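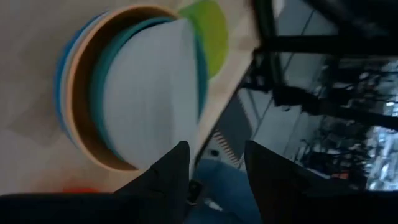 The Dinner Set That Promised to Outlive You

Every few years somebody sells us the last plate we will ever need. The current version comes in matte colors, costs more than it should, and arrives with a leaflet about the planet.

I spent a month reading those leaflets. The one from Sinine runs to 4 pages and uses the word "forever" on each of them. Jia prefers "heirloom," a strange word for something ordered on a phone at midnight. Both companies sell sets that cost more than $400, and both offer a guarantee that lasts 2 years. Forever, on that evidence, ends a little after the second Thanksgiving.

Read the guarantee and it gets shorter still. Chips aren't covered. Neither are scratches from "improper cutlery," a phrase I asked Sinine to explain. The reply said metal knives could be improper if used with force. I eat pork chops. I don't know another way to go about it.

Then there is the matter of what the stuff is made from. Jia's set is described as plant-based, and the box has a leaf on it. The customer line told me that plants make up part of the material and that the rest is a binder. Which part, and what binder? The person on the phone was polite and had nothing further to read to me. A company that can tell you the name of a glaze color and the mood it was meant to bring to your breakfast ought to be able to tell you what you are eating off.

Urnton used to have a pottery. It closed long before I moved here, but its plates still turn up at the thrift store on the main street, heavy cream things with a green line around the edge. They cost 2 dollars each. I own several and they have been through the dishwasher more times than the makers could have imagined, if they imagined dishwashers at all. The green line has faded. Dinner stays on them.

I don't want to get sentimental about that. Plenty of old dishes were badly made, and some had glazes you wouldn't want near a lemon. We see the ones that lasted and forget the ones that went out with the trash. When people say they don't make them like they used to, they are looking at a very small pile of winners.

Still, at the housewares fair in Cladevton last August, where 600 booths filled a hall the size of an airport, I couldn't find a single seller willing to talk about replacements. Break one bowl and you can buy another full set, if the color is still offered. Often it isn't. The blues change every season. A rep told me this kept the range "fresh," and handed me a tote bag.

Selling single bowls, in the same color, year after year, would do more for the landfill than any leaf on a box. It would also sell fewer boxes. I asked both companies whether they had plans to try it. Jia said it was always listening to its customers. Sinine sent me a discount code, good until 4th July.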